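About the Minami Sleep and Breathing Clinic

The Minami Sleep and Breathing Clinic is an independent outpatient practice for adults with disorders of sleep and of breathing during sleep. It is directed by Dr Toshiko Sakamoto, consultant in respiratory and sleep medicine.
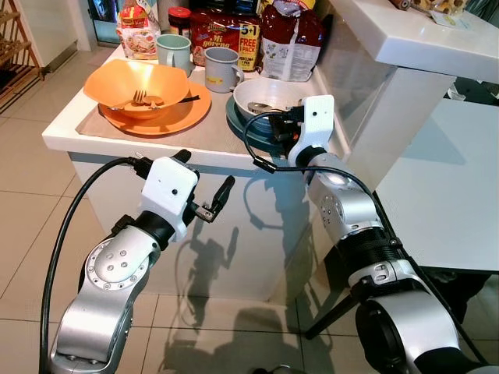
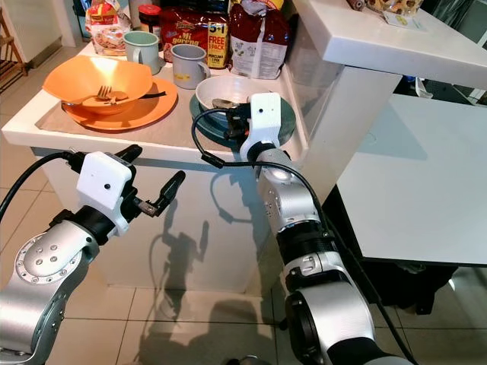
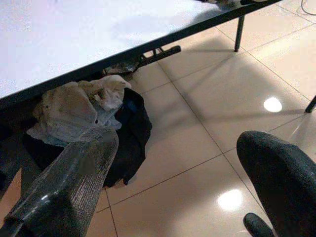
Page last changed: Monday, August 31, 2020

Dr Sakamoto trained in general internal medicine before specialising in respiratory disease, and has been in consultant practice for 15 years. Her clinical interests include obstructive sleep apnoea, long-term home ventilation and the care of patients with neuromuscular weakness. She sees new patients at Derkenus House and holds a follow-up clinic at the Orden Health Centre.

The clinical team consists of two physicians, a specialist nurse and 4 respiratory physiologists. Overnight studies are carried out at home wherever possible. Patients who need a supervised study are admitted for one night to the sleep unit on the second floor of Derkenus House.

In the year to July the clinic received 214 new referrals, of which 207 were accepted. The remainder were returned to the referring doctor with written advice.

The clinic accepts referrals from general practitioners and hospital consultants. Self-referral is possible for patients already using a breathing device at night – a recent letter from the treating hospital should be enclosed. Reports are sent to the patient and to the referring doctor at the same time.

Appointments, results and device readings are managed through Drilisance, our patient record system. Enquiries about access to records should be addressed in writing to the Practice Manager, Derkenus House.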